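Trurkari blend bench, notebook 4
Entry for June, started 8:40 a.m.
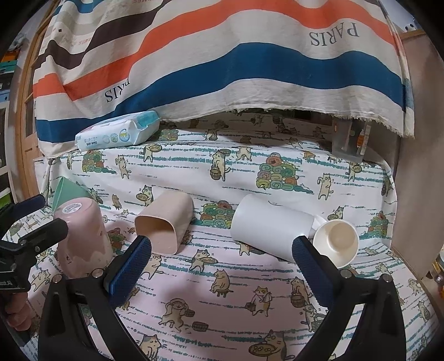

1. Stock on hand
Cask 18 (refill hogshead, Drurkow distillate) and cask 51 (first-fill sherry butt, Jusow) both sampled last night into 100 ml bottles. Cask 51 is darker than the previous pull and has picked up a struck-match note on the nose that was not in the May sheet. Gone after ten minutes in the glass. Logged as minor sulfur, keep watching.

Grain component is vat 2281, unchanged. Strength reads 61.4 at 20 C. The old label says 61.9, so the label gets corrected and all the reduction math below uses the new value.

2. Trial blends
All trials cut to 43 with the demineralized water and left covered for two hours before nosing.

A – 60 grain, 30 cask 18, 10 cask 51. Clean, thin in the middle. Vanilla and green apple, short finish. Too close to the standard house blend to justify a separate label.

B – 50 grain, 30 cask 18, 20 cask 51. Better weight. Dried fig, some orange oil, a bit of tannin at the back. Sulfur not detectable.

C – 45 grain, 25 cask 18, 30 cask 51. Sherry sits on top of everything. Finish turns bitter. Drop.

D – as B, with 5 parts of the grain swapped for the Ghoneim peated malt. Smoke is faint on the nose and clear on the palate. Opinions at the bench split on this one. I find it masks the orange, which was the reason for going to 20 percent in the first place.

3. Haze check
B and D at 43, unfiltered, held at 4 C from 11 a.m. B showed slight haze at the 3 p.m. check, cleared on warming. D the same, a little heavier. A second set of B at 46 stayed bright. If the release is going out without chill filtration it needs to be 46, and the duty cost has to be reworked on that basis. The 43 figure in the brief came from the old export spec and I don't think it was ever revisited for this release.

4. Volume
Target is 900 bottles at 70 cl, so 630 liters finished before losses. Cask 51 can cover the 20 percent share with margin. Cask 18 is tighter – needs a fresh dip before anyone commits to it. Last dip on the sheet is from winter.

5. Next
Repeat B at 46 with a full 24-hour rest.
Try 22 percent cask 51, same cask 18 share.
Re-dip cask 18.
Ask Jusow for the fill record on 51, the copy here is missing the second page.
Hydrometer 2 reads low against the density meter. Tagged, do not use.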